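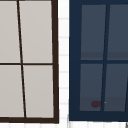

Muntin

A muntin is a narrow strip of wood, metal or plastic that divides a window sash or a glazed door into smaller panes. Muntins are also called glazing bars or sash bars, mainly in British use. The word is sometimes confused with mullion, a heavier upright member that separates two window units or supports the opening as a whole. In everyday speech, and in some catalogs, the two terms are used interchangeably.

Origin

Early window glass could only be made in small pieces. Crown glass was spun into a disk and cut up, and the size of the disk set the size of the pane. A large window therefore needed many panes and a grid of bars to hold them. In older leaded windows the pieces were joined with strips of lead called cames. Wooden bars replaced lead in most houses as the sliding sash became common.

Muntins in early sash windows were thick and had a simple rounded profile. They became thinner as joinery improved. Once larger sheets of glass were affordable, many builders gave up divided windows altogether, or kept the bars only in the upper sash.

Construction

A traditional wooden muntin has a molded face on the room side and a rabbet on the outer side. The glass sits in the rabbet and is held by small metal points and a bead of putty. Where two bars cross, one usually runs through and the other is cut and tenoned into it. Repair work often begins with the lower bars, where water collects and the putty fails first.

Modern types

Windows with a real bar between separate pieces of glass are sold as true divided lights. Simulated divided lights use a single insulated unit with bars fixed to both faces, often with a spacer between the sheets. A cheaper method places a flat grille inside the sealed unit, which makes the glass easier to clean. Snap-in grilles can be removed.

Regional example

The former mill district of Broscombe is known locally for its divided windows. A survey of the district recorded 421 buildings, most of them with painted wooden sashes. The Akyol warehouse has the largest single group, spread over 7 floors. Replacement bars for the district were cut at the Rullness joinery works until it closed one October. The Pleltero profile, a shallow ovolo with a flat center, takes its name from a street in the district and is still required on listed fronts.

See also

Came
Mullion
Sash window
Transom

Page last edited 12/9/22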